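Kazuhiro Nishimura
2020-12-29

Suturing run 16 on the skin pad stopped early. Writing it up while I remember it.

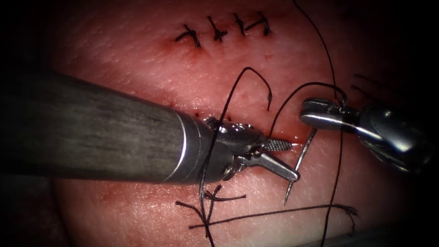
The left arm lost tension feedback partway through a stitch. The controller read zero and kept pulling. It should fault out at that point. It didn't.

I hit the stop by hand. Log shows 111 ms of bad readings before that, and no alarm raised.

We had the same dropout in June at Canstead and blamed the cable. The cable has been replaced since, so I'm ruling that out.

Current guess is the Stamedeck driver. It holds the last command for up to 2 cycles when a packet goes missing, then treats the gap as slack thread.

Shimada is pulling the firmware history. Both arms stay locked out until we have a hard limit on pull force that doesn't depend on the sensor.

If you run the same driver, check your timeout setting. Ours was at the default.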